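Machines at Work: What Changes for the People?
Topic: Jobs and Technology — Reading level: 9 to 12
Published September 2025

When people hear the word "robot", many think of a metal figure that walks and talks. Most robots at work are very different. Some are a single arm fixed to the floor. Some are a moving belt with a set of small doors. Using machines to do a job that people used to do by hand is called automation.

This page looks at automation in one workplace. It explains which jobs the machines were given, which jobs stayed with people, and how the working day changed.

The workplace

Hestness is a company that makes craft boxes for schools. Each box holds the things a class needs for a project, such as card, string, glue and flat wooden sticks. The company has a packing hall on the ground floor and a planning office upstairs.

For many years, every box was filled by hand. Workers stood at long benches and took items from trays. They counted the sticks, tied them together and placed them in the box. A worker might do the same movement many hundreds of times before going home. Some workers had sore wrists and shoulders by the end of the week.

Last November, Hestness installed a packing line called Nornura. The line was built by another company, Tindico. It has two robot arms, a moving belt and a weighing plate.

How the packing line works

A robot does not understand what a craft stick is. It follows a list of instructions called a program. The program tells the arm where to move, how wide to open its gripper and how firmly to close it.

Sticks travel along the belt in a single layer. A sensor measures where each one is lying. The first arm lifts the sticks and places them in a tray until there are 82. The tray then moves to the weighing plate. If it is too light or too heavy, the line sends it to one side and a lamp comes on. If the weight is right, the second arm lowers the sticks into a box.

In its first full week the line filled 3132 boxes. It can repeat the same movement all day without becoming tired. It does need to be cleaned, oiled and checked, and it must be stopped when something goes wrong.

Why hands are still needed

Flat wooden sticks look simple, but they are difficult for a machine. They slide over one another. They land at different angles. Two sticks lying exactly together can seem to a sensor like one thick stick.

People deal with these problems without much thought. A person can pick up an untidy handful, feel that it is loose and squeeze it a little tighter. The skin on our fingers sends messages to the brain all the time, and the brain changes the grip very quickly. Engineers are still working to give robots a sense of touch as good as this.

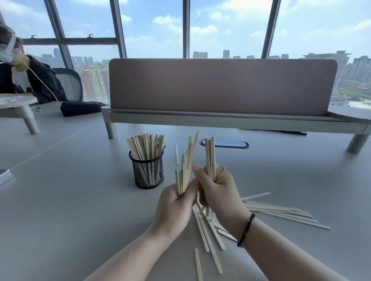 Two handfuls of flat wooden craft sticks, with more in a black mesh pen cup and across the desk.

Before a new kind of box can be packed by the line, people must first work out what should go in it. They handle the materials, talk about what a class might make with them, and decide how the items should fit together. At Hestness this is called sample work. The machine can copy a good plan many times, but it cannot decide whether a project would be enjoyable for a child of seven.

What changed for the workers

Before the packing line arrived, the company held meetings with its staff. Many people asked the same question: "Will I still have a job?" This is an important question, and it does not have the same answer everywhere. In some workplaces, automation has meant that fewer people are needed. In others, people have moved to different work.

At Hestness, 7 workers left the packing benches. Five of them were trained to run and look after the line. They learned how to stop it safely, how to clear a blocked belt and how to read the messages on the control screen. The other two moved to sample work. The training was given by Pesonen, a firm that teaches people to work with new machines.

The workers have described good and bad points. Several said that their wrists hurt less. Some said that the new work was more interesting. Others missed the old benches, where it was easy to talk. The packing line is noisy, and the people beside it must wear ear protection. One worker explained that watching a machine can be tiring in its own way — the eyes and the mind have to stay alert even when the hands are still.

Keeping safe

A robot arm is strong, and it will not always notice a person standing nearby. For this reason the arms at Hestness work behind a clear fence. If the gate is opened, both arms stop at once. There is also a large red button at each end of the line, which any worker may press at any time.

Words to know

Automation: using machines to do work that people did before.
Gripper: the part of a robot arm that holds things.
Program: a list of instructions that a machine follows.
Sensor: a part that measures something, such as weight, light or distance.

Something to try

Place a handful of craft sticks on a table. Write instructions for a friend to pick them up and put them in a cup, using one hand only. Your friend must do exactly what the instructions say and nothing more. Then change any instruction that did not work and try again.

Shared 82 times
3 comments

craftclub_year5
We did the activity in class. Our first instructions forgot to say "open your hand" so the sticks never went in the cup!

Reader
My mum works in a warehouse with robots and she says the ear protectors are the worst bit.

mapleleaf_reader
Can the robot arm pick up string as well? I think string would be harder than sticks.

Filed under: Robots, People at Work, How Things Are Made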